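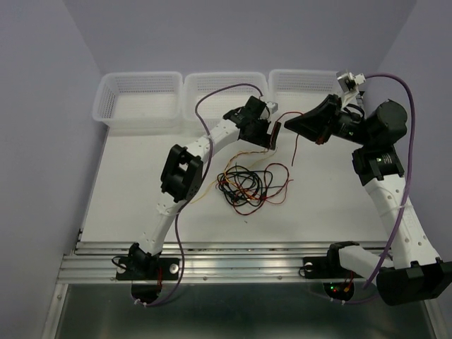
Three white baskets and a cupboard full of muddle

I have been meaning to sort out the cupboard under the stairs since we moved in, and last Tuesday I finally ran out of excuses. It had swallowed the lot – batteries, shoe polish, birthday candles, the little bag of screws from the Heltum shelves that I swore I'd need again one day (I haven't, but I'm keeping them).

So, baskets! I went for plain white plastic ones with rounded corners and holes in the sides, and I lined them up in a row while they were still empty, just to have a think before anything went in. I do love this bit. Everything seems possible with an empty basket, and I could happily have stopped there and put the kettle on.

The left one is going to be for household bits, so bulbs, fuses, string and the sticky tape that always wanders off. The middle one is for cleaning cloths and polish. The right one I've promised to Unai, who has a whole carrier bag of cycling odds and ends hanging off the door handle and gets rather cross if I tidy it for him.

I like the raised rims because there's something to get hold of when you're pulling one off a low shelf, and the holes mean I can peer in from the side without dragging everything out. They should wipe clean nicely too, which matters with shoe polish about.

I still haven't decided on labels. My mum used brown parcel tags for hers, tied on with wool, and I might do the same if I can find the wool. It's probably in the cupboard.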